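How a Robot Makes Up Its Mind
by Alfie Gosling

Part of Yeoman, the Cokent pages for curious people aged 8 and up

Put this down for a moment and pick up a pencil.

Done? Good. It probably took you less than a second and you didn't have to think about it at all. You didn't say to yourself, "Now I shall open my thumb." You saw the pencil, your hand went over, and there it was.

A robot has to have every bit of that worked out for it by software, and software is made by people like me, who sit on squeaky chairs and eat too many biscuits. I work at a company called Treneo, where we write programs that help robots pick things up. I have been doing it for nine years. A toddler is still better at it than anything I've made, and I try not to take that personally.

A robot's program has four main jobs to do.

Job one: looking

A camera doesn't see a table. It sees dots, which are called pixels, and each pixel is really a few numbers saying how much red, green and blue there is in that tiny spot. So the robot begins with an enormous list of numbers and no idea what any of them are for. Imagine being handed a phone book and told that your breakfast is in it somewhere. (If you don't know what a phone book is, ask a grown-up and watch them look sad.)

The part of the software that turns numbers into things is called perception. It hunts for edges, shapes and patches of colour that seem to belong together. Then it makes a guess. "Bottle," it says, and it gives the guess a score to show how sure it is.

Some things make guessing harder. Shiny surfaces are a nuisance, as a bright reflection can hide whatever is underneath. See-through things are worse. Patterns are the sneakiest of all, for a picture of something is not the something. You know a starfish printed on a tablecloth can't be picked up. A robot might have a go.

Words can also be a bother. When you see a label upside down, you tilt your head. A program that has only met bottles standing up neatly may be baffled by one having a lie-down.

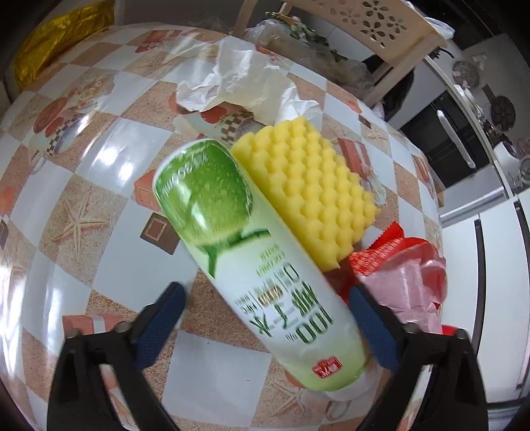

Job two: choosing

Let's say the software has spotted a bottle with a green coconut on the label, a yellow sponge right up against it, and some crumpled paper and packaging nearby. We would like the bottle, please. How should the fingers get hold of it?

This is called planning. The program imagines lots of different ways to grab the bottle before anything moves. Ours dreams up 200 of them and gives each one marks, like a rather strict judge at a dog show. Grabbing the bottle end to end gets terrible marks, because the fingers won't open that far. Pinching it across the middle does much better, with one finger on each side.

But what about the sponge? If a finger comes down on that, it will squash the sponge and miss the bottle. So the program takes marks away from any plan that bumps into a neighbour. A slightly worse grab with plenty of elbow room often wins.

The program has to plan the journey too. It's no use choosing a splendid grab if the arm knocks over a chair on the way.

Job three: moving

Now the fingers have to go where the plan says, and this part is called control. You might think the program could just shout "Go!" and put the kettle on. Sadly, it has to keep checking. Where are the fingers now? Where should they be? How big is the difference? It makes a little correction and asks again, up to 1,000 times a second. If you asked "Are we nearly there yet?" that often, you would be left at a service station.

Squeezing needs checking as well. Too soft and the bottle slips out. Too hard and you have a flat bottle and a wet tablecloth. Soft things such as sponges change shape when you hold them, which means the program's idea of where they are can be out of date straight away.

Job four: learning

For a long time, people wrote rules for everything. "If it is round, do this. If it is floppy, do that." The trouble is that the world has an awful lot of things in it, and many of them are round and floppy.

So these days we also let software learn from examples. A person picks up and puts down ordinary things while a camera records what happens. The program studies those recordings and looks for what they have in common. Messy tables make good lessons. If a program only ever practised on a tidy white desk, it would go to pieces in a real kitchen.

Learning can go wrong in funny ways. We once had a program, nicknamed Gredavby, that was excellent at picking up mugs on Mondays and hopeless by November. It had learned to look for the sunny patch on our windowsill, where we always put the mug. When the sunshine went, so did its talent.

Try it yourself

You need 2 people, a few safe things from around the house (no glass, nothing sharp) and a scarf.

One of you is the robot. Tie the scarf over your eyes and use only your thumb and one finger. The other person is the software. Put the things on the table in a muddle, pick one, and tell the robot how to get it. You may only say "left", "right", "forward", "back", "up", "down", "open", "close" and "stop".

Swap over when you start shouting at each other. Then try it with a sponge pushed up against the thing you want, and see how your instructions change.

Words to impress people with

Pixel: one of the tiny dots that make up a camera picture.
Perception: working out what is there.
Planning: deciding what to do about it.
Control: doing it, and checking all the way.
Gripper: a robot's hand. Many have only two fingers, so they are no good at the piano.

Page last checked 7/12/26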